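Search this blog
Go

September
Posted by Yaa Amissah

Heartburn again. Fourth week of it, on and off. I wasn't going to write about this but three of you asked after my last grumble so here we are, quick one before work.

It started at night. Lie down, ten minutes later there's that burn behind the breastbone and a sour taste at the back of the throat. Propped myself up on pillows. Woke with a stiff neck AND heartburn. Brilliant.

Went to the pharmacy in Firnlow and the woman on the counter asked when I eat. Half past nine, most nights. She didn't say anything, just sort of looked at me. Then she told me to leave a good three hours before bed, and to see the GP if it was still going after three weeks, or straight away if food was sticking or I was losing weight without trying. Neither of those, thankfully. Bought a bottle of the chalky stuff. Tastes of chalk.

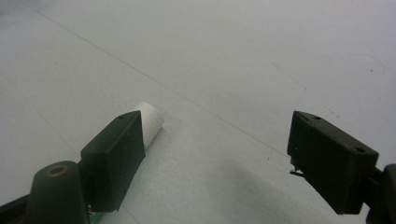 Frimpong reckons the pillows are a waste of time and I ought to raise the whole head of the bed instead, blocks under the legs, because pillows only bend you in the middle and squash your stomach. Had the same trouble for years apparently and swears by it. Fine. Will try the blocks.

So I've been keeping a diary. What I ate, what time, how bad out of 5. Very dull reading. But a few things stand out allready:

Coffee on an empty stomach, bad. Coffee after toast, mostly ok.

Tomatoes. Gutted about this one. Pasta sauce is a 4 every single time.

Mint tea, which I was drinking to HELP. Seems mint can make it worse for some people. It does for me.

Big plates of anything. Small plate, second small plate two hours later, much better.

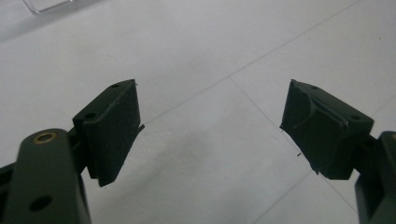 What the doctor said

Got an appointment in the end. Nice doctor, in a rush, so was I. She looked at the diary (I was quite proud of it) and said a lot of people get this and it usually settles. Eat earlier, smaller meals, nothing tight round the middle, lose a little weight if I can. Then a short course of tablets, one each morning before breakfast, and come back if it isn't better at the end of it.

She also asked about painkillers. I'd been taking ibuprofen for my knee, often with nothing in my stomach. Hadn't crossed my mind to mention it. We've swapped that for something else. If you take anything regularly do tell them, even if it seems nothing to do with it.

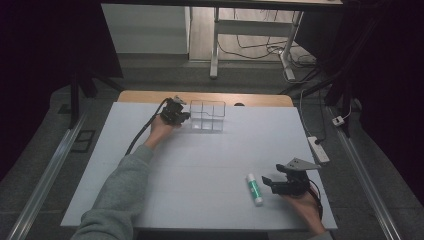 Compartment box and grippers on the white board.

Walking after tea has helped more than I expected. Not far, 2000 steps or so, down to the Stoltero shop and back the long way. I did nearly 3000 one evening becuase I forgot the milk and had to turn round. No burn at all that night. Could be chance, could be that I'd only had soup.

Things I've stopped bothering with: chewing gum (mint again, and the fruit one gave me jaw ache), cider vinegar (awful, made it worse, don't), and reading forums at midnight.

Going away for a bit now so the next part is from my sister's.
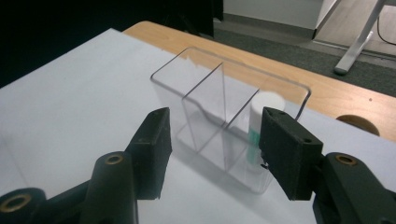
Jiseck, September

Arrived late, ate late. Of course. Curry too. She'd cooked specially and I wasn't going to say no. A 3 by bedtime, which a month ago would've been a 5 so I'm calling that progress. No blocks under the bed here, slept on my left side instead, the doctor mentioned that one as well.

Tablets packed, diary packed, left the chalky stuff at home on the bathroom shelf. Typical.

Porridge this morning. Nothing so far. Will report back after the second lot of curry, there's a whole pan left.

Get new posts by email. Enter your address and press Subscribe. You can unsubscribe at any time.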